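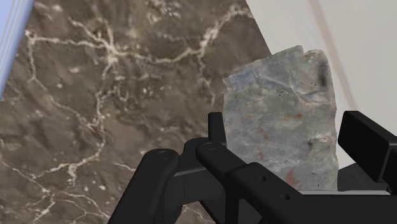

How often does the gripper on the Lindham cell need its zero checked?
Once every 89 cycles, plus once after any change to the finger links or the wrist camera mount in the model.

Progress report to Uvilico, February 20, 2023
Prepared by Niloufar Abbasi, Lindham cell

I'm really happy with where we are this month. The simulated cell has now completed 1,785 grasp cycles, and 903 of those came after we rebuilt the gripper linkage. Before the rebuild the pivots had a little play in them and the fingers would settle unevenly on closing, which made every odd-shaped object a gamble. The new joint limits fixed that, and watching the fingers come in evenly on irregular stone is a real pleasure!

We also moved the arm's base pose. It had drifted from the top of the pedestal by 10 millimeters when we imported the Lyimo room files, and every approach height over the marble table was wrong by the same amount.
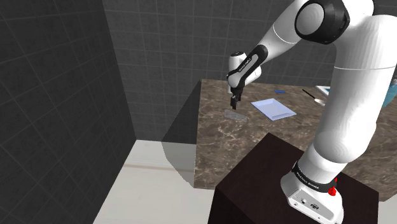 With the base corrected, we went back through the hover heights one object at a time. Flat pieces are the fussy ones, as the fingers have to stop just above the tabletop before they close. The old setting carried a safety margin that we no longer need, so I have taken it out and saved the previous file under Plirkik in case anyone wants to compare.

Still open: the contact friction on the fingertips is a guess, and I'd like two more weeks on it. The maintenance log is up to date and the spending is on plan. Next up is the automatic zero check, already half written, and I can't wait to switch it on.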